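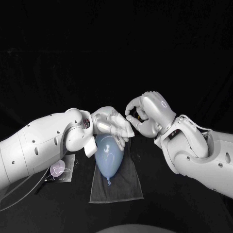
I bought the Lotik balloon pack for my niece's party in January, blew up maybe half of it, and have been using up the rest on craft days ever since. So this is a review from somebody who has handled a LOT of these things. The color I keep going back to is the pale blue. It's soft and a little see-through, and it takes a shine nicely under a lamp.

The necks are long enough to get two fingers around, and that matters to me because I tie every one by hand and my old brand used to snap right at the knot. I've had 4 duds so far, all with pinholes near the neck. For a bag that cost me less than lunch I can live with that!

My main use is paper covering – you know, the kind where you wrap a balloon in paper and end up with a bowl or a lampshade. Don't do it on a bare table. A balloon on a slick surface scoots off the second you touch it, so lay down an old dark towel and set the balloon on its side. 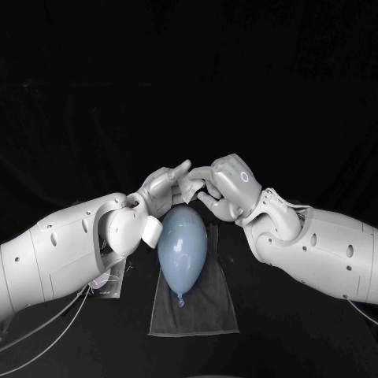
Paper napkins are my pick for the first layer (newspaper is stiffer and I get wrinkles at the round end every time). Crumple the napkin a bit first, open it back up, and press it on from the top. The thin kind bends around the curve much better than the fancy dinner ones. Go easy with the glue, and keep your rings off. I lost a really good one to a ring.

My only real gripe is the bag. It has no zip, just a strip of tape that quits after the second opening, and then you've got balloons all over the drawer. I moved mine to a jar. Also the label is vague about size, so blow one up before you plan a whole project around it.

Would I buy them again? Yep, already did, from Kikcombe this time. 4 stars out of 5, and they'd get the last one for a better bag.
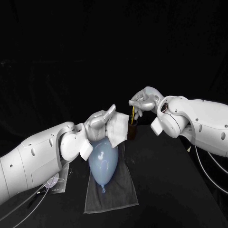 *Utorlow, May 25, 2018*

Quick update for Dong-hyun Hyun, who asked in the comments if napkins work without a paper layer on top. They do for something light, like a little hanging shade, but I'd put on at least five layers and let each one dry. For a bowl I'd switch to newspaper after the second. And leave the knot end bare so you've got something to hang it by while it dries.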